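Small backpacks: is anyone really getting a day's worth in one?

Bags and Packing board
Page 1 of 3

garum_tin
Posted Dec 4, 2019

I keep reading that a child-sized backpack will do for a full day out. I don't believe it. Every list I've seen has a power bank, a soft toy, snacks, spare shoes, a drink and a jumper, and the person writing it never shows the zip done up. Two from the table, same bag in both. 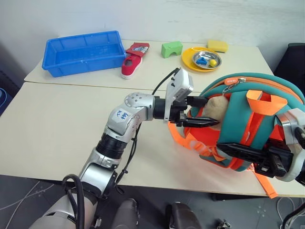
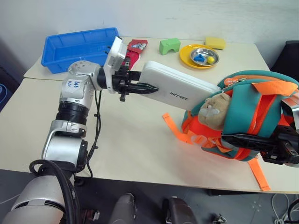

Does a power bank belong at the top of a small backpack or at the bottom?
At the bottom, lying flat against the back panel, with the soft things over it. It's the heaviest item most people carry in a bag that size and it drags the bag backwards if it sits high up.

noltholm_nell
Disagree with the bit about the power bank. At the bottom you can't get a lead to it without emptying everything. Mine goes in last, down the side, and I've never noticed any dragging. It's a power bank. It isn't a brick.

garum_tin
Depends what you bought. I had a Ravix that weighed more than my lunch. It also claimed 6 charges and managed 3, but that's another thread.

pebbledash
The toy is your problem. In the second one there's a tan plush thing in the top opening and the power bank is outside the bag. Soft toys take up whatever room you give them. Put it in last and squash it, or let the child carry it.

noltholm_nell
"Let the child carry it." Have you met one? We went back to a bus station for a rabbit in March. The toy goes in the bag.

pebbledash
Then get a bigger bag. I don't see why people make a virtue of the small ones. The Zakaria I use is 10 litres and even that is tight once a coat comes off.

garum_tin
That's what I suspected. The shops all say "roomy". Roomy for what?

mothballs122
Bit more hopeful here. I've used a bag about that size for almost 6 months and it does work, provided you stop taking things out of their proper use. Shoes don't go in. Shoes go on feet. Snacks go in the front pocket if there is one, and anything flat goes in first.

Also, tuck your straps in before you start. Loose orange webbing off the front of a table, as in your second one, is how mine ended up on the kitchen floor with a yoghurt in it.

pebbledash
Who packs a yoghurt?

mothballs122
Someone who has learned better.

garum_tin
I'll try it flat things first and toy last. Not expecting much. If the zip closes without me kneeling on it I'll come back and say so.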